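4.2 What people count as a tidy bowl

I'll admit I came to this part of the study thinking vegetables would be the dull bit. We'd already done cutlery drawers in the Allaldale interviews, and cutlery gives you lovely strong opinions. But vegetables got people talking far longer, and Qianru Xiao and I spent most of August arguing over how to code what they'd told us (she was right more often than I was, annoyingly).

The trouble is shape. A carrot and a spring onion are both long, so you'd think they'd be treated alike, and they weren't! People in the Pitton group talked about laying long things across the bowl first and resting the round things on top. Two of them did it the other way round and were quite firm about it. Then there's the cabbage, which takes up half of whatever you put it in. Karim Hijazi's notes have a nice phrase for this, "the lodger", and I've kept it as a code name in Table 6.

Colour mattered too, though less than I'd hoped. In all we coded 2,367 remarks, and only 18 of them gave colour as the reason for putting one thing beside another. Far more were about what would roll off, or what you'd want to reach first.

Figure 2. A shallow green bowl of toy or artificial vegetables, with a napa cabbage, an aubergine, spring onions and a carrot, on a floral mat.

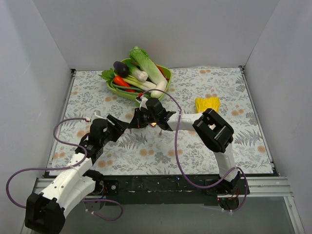

Which brings me back to the question of when a bowl is full. Our Roltley participants mostly said it was full when something stuck out over the rim, but they said it cheerfully and carried on adding things. Dima Twal suggested we split "full" from "finished", and once we'd done that the two coders agreed much more often. I've used the split from here on, including for the fruit in section 4.3.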